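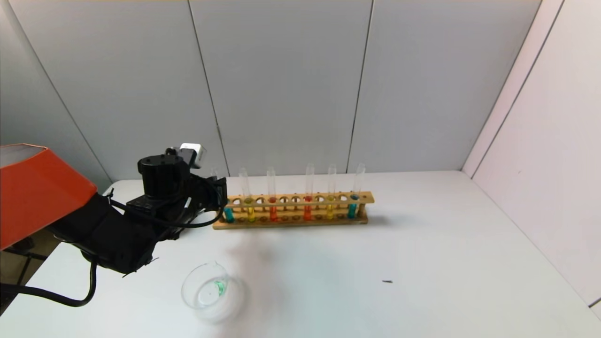
Setting up the Tosh arm for tube and rack work

The Tosh quick-start sheet says you can be picking test tubes in 20 minutes. I have set up three of these arms now and have never come close. Allow a full afternoon for the first one, and be suspicious of any step that seems to have gone well the first time.

I'm assuming the arm is already bolted down and powers up. If it's on a clamp, stop and bolt it. The clamp supplied with ours let the base creep, and you can't calibrate something that moves.

1. Sort out the cables first

The guide leaves this until last. Do it before anything else, because every cable you re-route later can tug the camera and spoil your calibration.

With the power on and the speed set low, drive the wrist through its full range in both directions and watch the slack. You want a loop loose enough that it never goes tight and short enough that it can't catch on a rack or a beaker. Those two wishes don't fully agree. I favour a bit too much slack and accept that I'll have to keep glassware out of the cable's way. Hamish Yule prefers spiral wrap along the whole arm, which looks tidier, but his wrist joint faulted twice in January and I have my doubts about the wrap.

Check the plug at the camera end as well. If it wiggles, tape it.

2. Home the joints

Run the homing routine from the menu, then run it again. The software reports "Home OK" on both occasions whether or not the two positions match, so don't take its word for it. Put a strip of masking tape on the table, mark where the gripper tip points after the first run, and compare after the second. If there's a gap wider than a pencil line, loosen the wrist bracket screws, reseat the bracket and start over.

3. Calibrate the camera

Use the printed target, taped flat at all four corners. A curled target will still give you a pass mark and every pick afterward will be off. Take your samples from all over the reachable area, including the back of the table where the rack will live. The wizard is content with a cluster of shots in the middle. Don't be.

A plain white bench makes life harder for clear glass, whatever the Lestau vision add-on promises. We tried the add-on for a month and found it no better at rims than the stock software. A sheet of dark card under the glass did more for us and cost next to nothing.

4. Teach the rack

Place the rack where you want it and fix stops against the end posts. Teach the first hole and the last hole and let the software work out the spacing. Then check a hole in the middle by hand. Wooden racks aren't always drilled evenly, and ours was out far enough to scrape a tube.

Practise with plastic tubes, then glass ones with coloured water. Anything you'd mind mopping up can wait.

5. Set the grip

The default grip force is 66 on a scale that goes to 100. I'm told the units are percent, though percent of what I couldn't get out of anyone. Start at 20 and come up until a tube stops slipping when you tap it. Jeanie Carnegie cracked two tubes on the default before we changed it.

6. Run it properly

Ten good picks prove very little. Leave it cycling with someone in the room and write down every miss, including the ones where it recovered by itself. Those are the ones the log leaves out.

Looking after it

Wipe the camera lens and the gripper pads every morning. Recheck the tape mark whenever the arm has been bumped. Stornetti, who supply the pads, suggest new ones every 4,000 cycles. Ours looked fine at that point and we kept using them, but have a look at yours before you decide.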